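Posted in June by Laiba Mughal
Last updated: June, fixed the spelling of Eugénie's name (sorry!)

So I finally made it to the open afternoon at Herlow. If you've been reading for a while you know I've been whining about missing it for 2 years running, first with the flu and then with the car. This time I took the early bus out to Grarkdale, got there forty minutes before the doors opened, and sat on a wall eating a cheese roll like a kid on a field trip.

Herlow is small. I'd pictured a big echoing hall with orange arms swinging around behind yellow fences, and there is one arm, in a back room, but most of the afternoon was in ordinary office-looking rooms with desks and blinds. They teach robots to pick things up, and the teaching is done by people. You hold a gripper in your own hand and do the job yourself, over and over, while the cameras take it all down, and later on the robot learns from the recordings.

Talha Kiani did the intro talk. He's funny, and he talks very fast, and I wrote down maybe a third of it. The number I did catch was 400, as in 400 recordings of one person putting a mug on a shelf. The same mug! I asked if they get bored and he said you go into a sort of trance around lunchtime, and that the mug has a name now (he wouldn't tell us what it was).

Then we split into groups of 4 and went around the rooms. Mine had me, a retired bus mechanic, and a dad with a teenage daughter who knew more than the rest of us put together. Our guide was Nusrat Soomro, who was very patient with us, especially with me, because I kept asking what everything cost. I never did get a straight answer on that.

The gripper was my favorite part by a mile. I expected metal claws and got something closer to a finger in a sock. Everyone in our group wanted to touch it, and yes, we were allowed to.

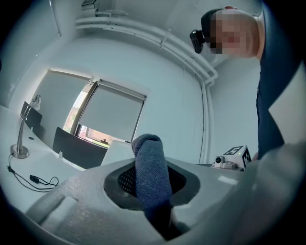 Headband camera on, gripper finger in its knitted sleeve. The little cube with the black squares is over on the ledge.

I got to try one of the grippers myself, and oh boy. The task was to pick up a sponge and drop it in a bowl. I do that at home without thinking! With the gripper I chased that sponge all over the table. You want to twist your wrist the way you normally would, and then your elbow ends up by your ear. The bus mechanic got it on his first go and was very smug, and the teenager got it with her left hand just to annoy her dad.

Nusrat said new people usually need a couple of days before they stop fighting it. She also said to slow down, which I did, and on my fifth try the sponge went in. I may have cheered.

After that came the back room and the arm. Arsalan Magsi ran that one and he warned us up front that it might not go well. It was folding a dish towel. The first fold was lovely, the second went sideways, and then it stopped with the towel hanging there while Arsalan typed something and muttered. Second attempt, it got all the way through and we clapped. It's slow, though. I could have done a whole basket in that time, and I hate folding.

Coffee was at half past three, with some very good lemon bars. I got talking to Eugénie Delorme, who had come over from Flilten, where they want something like this for packing glass jars. She was much less impressed by the towel than I was and wanted to know what happens when the thing drops something. Fair question. Arsalan said it drops things plenty, and they keep those recordings too.

If you want to go next year, get your name on the list early, wear sleeves you can push up, and don't rely on the late bus like I did. It skips the Herlow stop after six, so I walked down to the main road with my tote bag and two lemon bars wrapped in a napkin.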